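Clearing the table

We have lived in the Mokemside house since November, and until last week the big table was where everything went. Mail, coats, chargers, the drill. I finally gave it a morning and sorted it all onto the floor. There were 20 old magazines I had been meaning to read. They went to recycling unread.
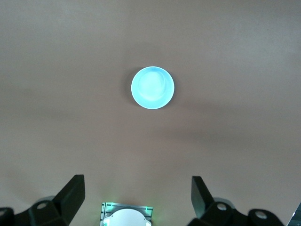

My rule for the table now is one thing at a time. Supper things come off after supper, and papers go in the drawer by the door. It has been harder than I expected, mostly with the mail. A light-blue plastic cup on its own is fine by me, and the color looks good against the brown. Two cups and a newspaper and I start to worry.

Next is the hall closet, which still has 9 boxes from the Leltomton apartment with the tape on. My aunt wants the good sheets back if I find them. I also need a hook for the keys, and a new bulb for the stairs before I break my neck.

Posted by Ailbhe Gallagher, 08/01/2024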